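Werkstattbuch Textil, November, vormittags

Faltversuche Strick, Fortsetzung. Vivek Dubey hat nach der letzten Runde behauptet, die Dreifachfaltung sei der Rolle in jeder Hinsicht überlegen. Steht so auch im Merkblatt von Layug. Ich glaube das noch nicht. In deren Tabelle fehlt, auf welcher Unterlage gefaltet wurde, und wie lange die Teile danach lagen, steht auch nirgends.

Deshalb heute auf dem Bett und nicht auf dem Zuschneidetisch. Zu Hause faltet kaum jemand auf einer harten Platte. Auf dem Tisch rutscht Feinstrick, auf der Steppdecke hakt er eher, zumindest nach meinem Gefühl. Gemessen hat das hier noch keiner.

Gewichte vorab: leichtes Teil 341 g, schweres Teil 647 g. Waage von Kosero, vorher genullt, zweimal gewogen.
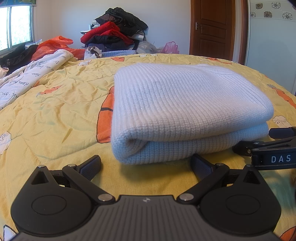
Was mich an der Anleitung stört, ist der Satz »Kanten scharf ausstreichen«. Bei Webware von mir aus. Bei Strick drückt man damit einen Bruch hinein, den man beim Anziehen quer über der Brust sieht. Das hellblaue Paket habe ich an der Vorderseite deshalb rund gelassen, die Oberseite ist trotzdem glatt. Layug würde das vermutlich als unsauber werten. Nach deren Bewertungsbogen gibt es für eine runde Kante Abzug, für eine Knickfalte im Gestrick aber keinen. Wer hat sich das ausgedacht?

Liegezeit auf 40 Minuten festgesetzt, danach aufklappen und nur mit der Hand über die Bruchlinie gehen. Kein Dampf. Vivek wollte dämpfen, aber dann prüfen wir das Bügeleisen mit.

Zur Decke: Das Karottenmuster ist als Anlegehilfe nicht zu gebrauchen, der Stoff wirft Falten und die Motive verschieben sich mit. Beim nächsten Mal zwei Streifen Heftband, das reicht.

Dann das schwere Teil. Dreifach gefaltet baut es zu hoch, der Stapel kippt im Fach. Gerollt wird es kompakter, dafür arbeitet das dicke Rippenstück gegen die Rolle und macht am Ende einen Wulst. Im Prospekt von Somel liegt so etwas immer wie gegossen da. Möchte wissen, was da innen drinsteckt. 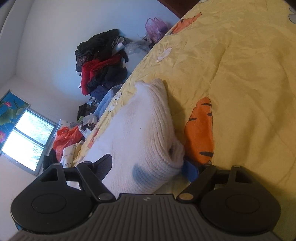
Vivek meint, man müsse nur fester rollen. Halte ich für falsch, fester heißt bei Rippe mehr Zug auf der Außenseite, und ob sich das Bündchen davon erholt, wissen wir nicht. Sein Argument, bei Zusard rollten sie alles, überzeugt mich auch nicht. Die rollen für den Versand und haben andere Sorgen als ein Schrankfach.

Fachtiefe im Musterschrank: 29 cm. Das heißt, die Rolle passt nur quer, und dann kommt man an das hintere Teil nicht heran. Spricht für mich eher gegen das Rollen, egal wie es aussieht.

Vorläufig: leichtes Teil falten, Kante rund lassen. Schweres Teil offen. Ein Durchgang ist kein Ergebnis, und wir haben beide gewusst, was wir sehen wollen.

Noch zu tun:
Heftband besorgen
Bewertungsbogen um Bruchlinie ergänzen
schweres Teil halb falten, halb rollen (Viveks Idee, meinetwegen)
bei Layug wegen der Unterlage nachfragen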